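Août – Par Ermelinda Frade

Imprimer cet article | Envoyer par e-mail

Trinmont recrute un(e) analyste marchés actions – petites et moyennes valeurs

Trinmont est une maison de recherche indépendante qui publie des notes sur les sociétés cotées de petite et moyenne taille. Nos clients sont des sociétés de gestion, des caisses de retraite et quelques family offices. Nous ne gérons pas d'argent pour compte de tiers et nous ne passons aucun ordre en Bourse. Nos revenus viennent des abonnements et, pour une part plus réduite, d'études commandées par des investisseurs.

Le poste est ouvert à la suite d'un départ à la retraite. La personne recrutée reprendra une partie de la liste de valeurs existante et participera à la rédaction du point de séance quotidien. Elle sera rattachée à Ermelinda Frade, responsable de la recherche actions.

Le poste

L'univers de suivi compte 106 valeurs, réparties entre les analystes par secteur. Le lot à reprendre couvre l'agroalimentaire, le sucre et les céréales, l'emballage et une partie de l'équipement automobile. Ce sont pour beaucoup des titres peu échangés, avec des séances où le cours se fait sur quelques transactions. Il faut savoir lire un carnet d'ordres étroit et ne pas prendre une variation de trois pour cent pour un événement quand elle tient à un seul vendeur.

Le travail se répartit entre le quotidien et le fond. Le point de séance part chaque soir à 18 h 15. Il donne la clôture des indices, les volumes, les plus fortes hausses et baisses de notre univers et, quand il y en a une, l'explication. Quand il n'y en a pas, nous l'écrivons aussi. Les analystes le rédigent à tour de rôle, une semaine sur quatre. Les autres semaines sont consacrées au suivi des sociétés : comptes annuels et semestriels, appels avec les directions financières, mise à jour des modèles, notes de dix à vingt pages.

Vos tâches principales :

- tenir à jour les modèles de valorisation des sociétés de votre secteur ;
- rédiger les notes de résultats dans les deux jours ouvrés qui suivent la publication ;
- préparer une étude sectorielle par semestre ;
- assurer votre part du point de séance ;
- répondre par écrit aux questions des abonnés sur les valeurs que vous suivez ;
- signaler tout conflit d'intérêts au responsable de la conformité avant publication.

Les données de cours et de volumes nous sont fournies par Gondside. Les états financiers sont saisis et contrôlés en interne, à partir des documents déposés par les émetteurs. Les modèles sont sous tableur, avec une trame commune. Un analyste peut l'adapter à son secteur, à condition de laisser intactes les feuilles qui alimentent la base. Une partie des contrôles est écrite en Python. Il n'est pas nécessaire de programmer pour ce poste, mais il faut pouvoir relire un script court et comprendre ce qu'il calcule.

Une journée de publication commence tôt. Les communiqués tombent souvent avant l'ouverture et une première note, courte, est attendue à 10 h. Elle se limite aux chiffres, à l'écart avec nos estimations et aux deux ou trois points à vérifier pendant la réunion de présentation. La note complète vient ensuite. En période de résultats, les journées sont longues et les congés limités. Le reste de l'année, le rythme est régulier et les horaires sont ceux de la Bourse, avec un peu de marge de part et d'autre.
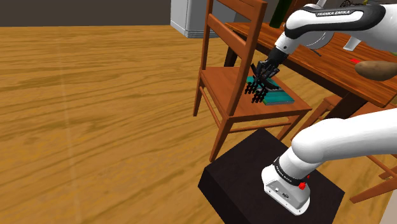
Voicu écrit que le plus difficile, les premiers mois, a été de faire court : ses premières notes sur le secteur de l'emballage revenaient avec la moitié des paragraphes rayés, et il lui a fallu un semestre pour accepter qu'un abonné lise d'abord le tableau, ensuite la première phrase, et le reste seulement si les deux ne concordent pas. La relecture est exigeante, ajoute Voicu, mais elle porte sur le texte et les calculs, jamais sur l'opinion elle-même.

Ce dernier point figure dans notre charte. Une recommandation appartient à l'analyste qui la signe. Le relecteur peut demander des sources, un calcul supplémentaire ou un scénario défavorable mieux étayé. Il ne peut pas demander un changement d'avis. En cas de désaccord persistant, la note est publiée avec un encadré qui donne l'autre lecture.

Profil recherché

Vous avez une formation en finance, en comptabilité ou en économie, de niveau master, ou une expérience équivalente. Nous étudions aussi les candidatures venant de l'audit, du contrôle de gestion industriel et de la presse financière. Une première expérience de deux ans au moins est demandée. Elle peut avoir été acquise hors d'un bureau d'analyse si vous avez travaillé régulièrement sur des comptes de sociétés.

Nous attendons une bonne maîtrise des normes comptables internationales, en particulier pour les stocks, les contrats de location et les regroupements d'entreprises. Les secteurs concernés sont sensibles au prix des matières premières, et une connaissance des marchés à terme agricoles serait utile.

Le français écrit doit être sûr. Les notes paraissent en français et sont traduites ensuite par un prestataire, ce qui ne pardonne pas les phrases ambiguës. L'anglais est nécessaire pour les appels avec les sociétés et la lecture des rapports. Une troisième langue est un avantage, sans être un critère.

Conditions

Contrat à durée indéterminée à temps plein, avec une période d'essai de quatre mois. Le salaire mensuel brut de départ est d'environ 3000 euros pour une personne ayant deux à trois ans d'expérience. Il est fixé selon une grille interne remise à tous les candidats reçus en entretien. Une prime annuelle est versée en fonction des résultats de l'entreprise, au même pourcentage pour tous les salariés. Elle ne dépend ni du nombre de notes publiées ni du sens des recommandations.

Le télétravail est possible deux jours par semaine après la période d'essai, sauf pendant la semaine où vous assurez le point de séance. Le lundi est un jour de présence pour toute l'équipe, avec une réunion de recherche à 8 h 30. Les déplacements chez les émetteurs représentent quelques jours par trimestre, pris en charge sur justificatifs.

Comme tous les membres de la recherche, vous devrez déclarer vos comptes-titres à l'embauche. La détention directe de titres figurant dans notre univers n'est pas autorisée. Les positions existantes doivent être cédées ou confiées à un mandataire avant la prise de poste. Les fonds diversifiés et l'épargne salariale d'un ancien employeur ne sont pas concernés, mais doivent être déclarés.

Les frais d'inscription aux certifications professionnelles sont remboursés en cas de réussite, et pour moitié en cas d'échec à la première tentative. Cinq jours de révision sont accordés par examen.

Procédure de candidature

Le dossier comprend un CV de deux pages au plus, une lettre courte et un texte d'analyse que vous avez rédigé. Il peut s'agir d'une note professionnelle, si votre employeur en autorise la communication, ou d'un travail personnel sur une société cotée de votre choix. Les extraits de mémoire sont acceptés s'ils ne dépassent pas dix pages. Les dossiers sans texte ne seront pas examinés.

Les candidats retenus passent un exercice écrit de trois heures, dans nos locaux ou à distance. Il porte sur les comptes de Mamalora, une société-école construite par nos soins pour cet usage, et se termine par la rédaction d'une page. La calculatrice et le tableur sont autorisés. L'exercice est corrigé sans le nom du candidat par deux analystes. Lors du dernier recrutement, nous avions reçu 71 dossiers, et tous avaient eu une réponse.

Deux entretiens suivent, l'un avec l'équipe de recherche, l'autre avec Ermelinda Frade et la conformité. Le premier revient sur votre copie : il faut pouvoir défendre vos hypothèses et dire lesquelles vous changeriez. Le second porte sur le contrat, les règles de déontologie et l'organisation du travail. Comptez 30 jours entre la réception du dossier et la décision finale. Les personnes non retenues après l'exercice écrit peuvent demander leur copie annotée.

Les candidatures sont à envoyer par e-mail au service recrutement, avec la mention « Analyste PMV » en objet. Les questions sur le poste peuvent être adressées à la même adresse. Nous ne travaillons pas avec des cabinets pour ce recrutement et ne donnerons pas suite à leurs propositions. La prise de poste est souhaitée en octobre – une date plus tardive peut être discutée si vous avez un préavis à effectuer.

Imprimer | Envoyer par e-mail

Contact | © Trinmont, tous droits réservés | Haut de page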